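Learning to letter at 50

I bought my first dip pen in September, on a whim, and I have to tell you I'm completely gone on it. Lettering! With ink! I'm 50, my handwriting has been a family complaint since second grade, and now I spend my evenings drawing the same lowercase "a" over and over with a big smile on my face.

It started with a class at the Hurklow library. The teacher, Pallavi Shakya, had us put the pens down for the first half hour and just look at letters on old seed packets and ticket stubs. I'd never noticed how much an "n" and an "h" share, or that a good "s" leans back a little, like it's sitting in a chair. Now I can't stop seeing it. I read the cereal box for the shapes and forget to check what's in it.

Spacing is the part that really got me. You'd think the gaps between letters should all measure the same, but try it with a ruler and the word looks broken. Two straight letters need more air, and two round ones can almost touch. Pallavi says to imagine pouring sand between them, the same amount every time.
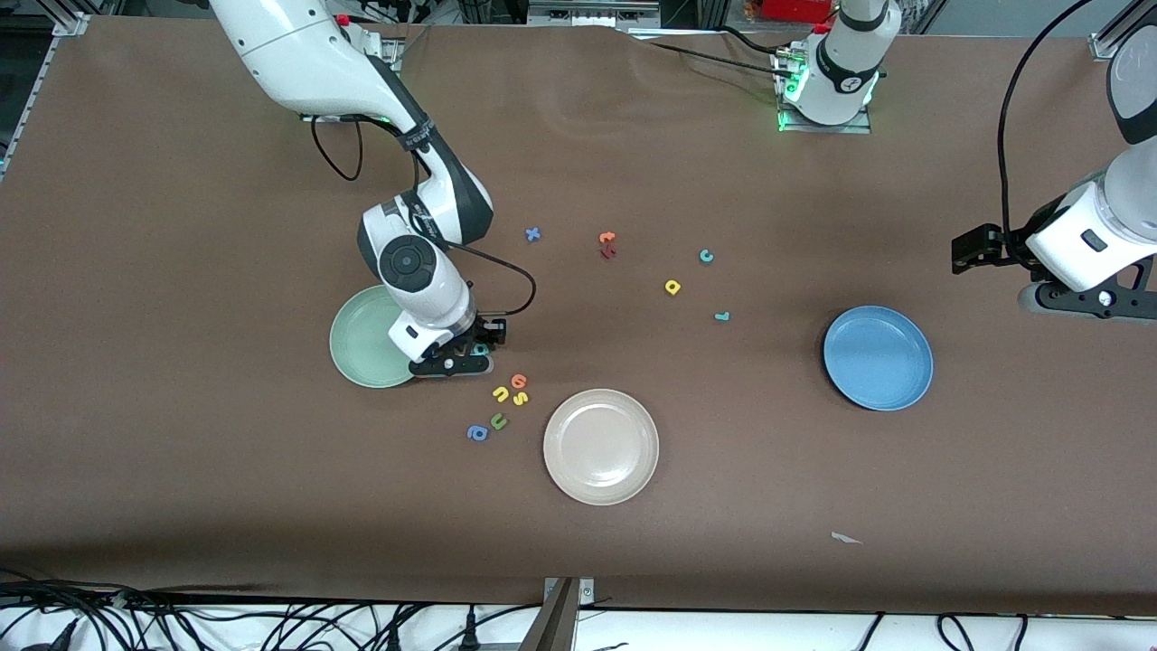 The sand trick changed everything for me. I went back to my practice word, which was "minimum" (a terrible, wonderful word, all posts), and it came out even from one end to the other. I taped it to the fridge – it's still there, with a blot on the last "m".

A few of you asked what I'm using. The pen is a plain wooden holder with a pointed nib, and the paper is a 61-sheet pad from Edberg that takes ink without feathering. Jin-sol Ham from class swears by walnut ink, so I tried a bottle, and oh, that brown! It goes pale on the thin strokes and dark where you press. I've used up 3 nibs already, mostly by pushing too hard on the way up. Go light on the way up!

Next I want to letter 18 place cards for my sister's anniversary dinner. One of the guests is named Wilhelmina, so I've been practicing capital W's since breakfast and I think I've got one I like.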